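How to check what a state curriculum law really requires

A headline says your state now "requires" a new history topic. Don't take its word for it.

1. Find the bill text. Skip the press release. Look for "shall" and "may," and expect plenty of "may."

2. Look for money. A mandate with no textbook funding can sit on a shelf for years.
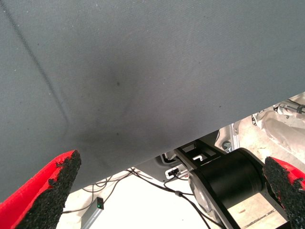 3. Ask your district for the adopted unit. One paragraph in an 18-page framework is thin, whatever the superintendent calls it.

4. Read the student assignments. If they won't share any, put the request in writing.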